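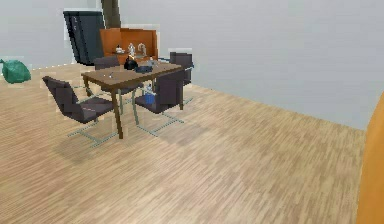
Simulated dining room, table and four chairs, as used in the navigation trials.

Imeck — call for participants, fault review of indoor navigation software
Posted 5/2/26

In November a Breltska floor unit running our software drove into a chair at full speed. The stop command was sent and logged but reached the drive 34 milliseconds late. No one was hurt. The same fault has since been reproduced in simulation.

We need 15 adults to operate the simulated unit from a desk and press stop when they judge a collision is likely. Chairs with thin metal runners are of particular interest — the range sensor reads them poorly.

Each session lasts 61 minutes, with one break of five minutes. No experience with robots is required. Normal or corrected vision is. Current employees of Imeck or Erdem may not apply.

Participants are paid per session. Apply in writing to Gönül Altıntaş, Test Safety, Imeck, and state which hand you use for a mouse.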